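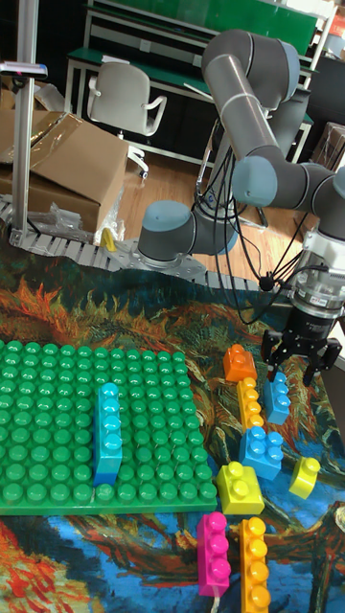

Darka bench arm for sorting and kitting

Darka is a jointed arm with a two-finger gripper, made for small workshops where people pick and place parts by hand all day. We practice every new job with large toy blocks before the real parts come to the table.

What changes for your staff

The arm takes over the repeated picking. Your people prepare the trays, check the result and decide the order of work – this part stays with them. At Mahlangu, the packing team now changes places every 2 hours, and Kartini Sitompul, the shift leader, plans the jobs herself.

Training

Two days at your site, for up to 7 persons. No programming knowledge is necessary.

Price

Rental from 1,999 per month, with service included. The Bernix tray holder is ordered separately.

For questions about delivery, please write to Róisín Sheehan in our sales office.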